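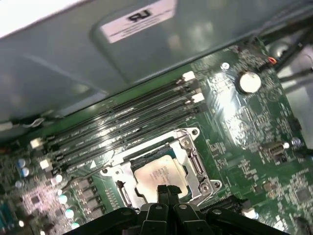 A learning system for assembly and disassembly work is only as good as the examples it is given, and this unit covers how those examples are gathered. The course task is handling parts in an open desktop computer: processors, memory, and later on cables. We use this task because the parts are small, the clearances are tight, and the same case can be set up again many times in a session. From the wrist camera, the processor sits in its socket with the retention bracket around it, and the two gripper fingers point up toward it from the bottom of the view. Note how bright the reflections on the side panel are. Glare like that changes from one arm position to the next, and a policy trained on one kind of lighting will pick up on it. The four memory slots are empty, so an episode recorded with the board in this state can't be used for the memory removal task, whatever its label says.

1. What counts as an episode

An episode is one attempt at one task, from the start pose to the stop signal. It holds the video from each camera, the joint positions, the gripper opening, the operator's commands, and a one-line instruction in plain words. In this course the target is 400 episodes per task. A normal episode runs 30 to 40 seconds. If yours run much longer, you are probably pausing too often, and the system will learn to pause.

Keep failed attempts. Mark them as failed and leave them in the folder. Do not trim a failed grasp off the front of an episode so that it looks clean.

2. Two views

The wrist camera moves with the gripper. It gives close detail near the fingers, but it loses track of where the arm is in the case. The fixed camera covers the whole workspace and has the opposite problem: the arm often blocks the part you care about. Record both, and check that the clocks match before the first episode. A small offset is easy to miss by eye and hard to repair afterward. 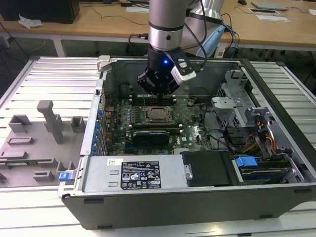
Course staff, Varkville Robotics Teaching Lab
Unit 4 handout, revised March

3. Setting up the case

The tower lies on its side on the slatted table, open, with the power supply along the front edge. The gray fixture tray goes to its left. Check the state of the socket before you write the instruction. An empty socket and an occupied one are different starting states and belong to different tasks. "Pick up the processor from the socket" makes no sense with the socket empty.

Look at the cables on the arm too. They run upward and back, and they need enough slack for the full range of the wrist. Move the arm by hand through the four corners of the case before recording.

The background does not need to be bare. The desk behind the table holds a laptop, a keyboard and other ordinary things, and we leave it that way. What you should avoid is a background that changes along with the task. If the laptop is open for every insertion and closed for every removal, the system may use the laptop to decide what to do.

4. Variation

Vary these on purpose:

- the position of the case on the table, within the taped area
- the start pose of the arm
- the room lights
- the operator

Change one of them every 35 episodes and write down which one. The Pusurora log sheet has a column for it. Do not vary the camera mounts. If a mount gets bumped, stop, run calibration again, and start a new session folder.

5. Labeling

Write the instruction before the episode and the outcome after it. Outcome is success, failure or unclear. Use "unclear" when you need it. The Ikside viewer plays both camera streams side by side, and a second student should go through your outcomes without seeing your labels first. Where the two of you disagree, watch the episode together and keep a note of what the disagreement was.

6. To hand in

One session folder, the log sheet, and a page on which of your episodes you would leave out of training and why. Teams using the Gaete workstation should copy their folders off before they leave, as the local disk is cleared every night.

Previous unit | Course home | Readings | Lab booking | Next unit

Comments

pell_m: Does changing the start pose count if only the wrist rotates? Our team did it both ways.

course staff: Yes, it counts. Write the rotation in the log.

tw_lab2: The clock check in section 2 should be in bold. We lost a whole session to it.

oriole9: Is the one-line instruction supposed to be the same wording every time? The readings for this unit use several wordings for the same task.

course staff: Several wordings are fine. Keep the part names the same.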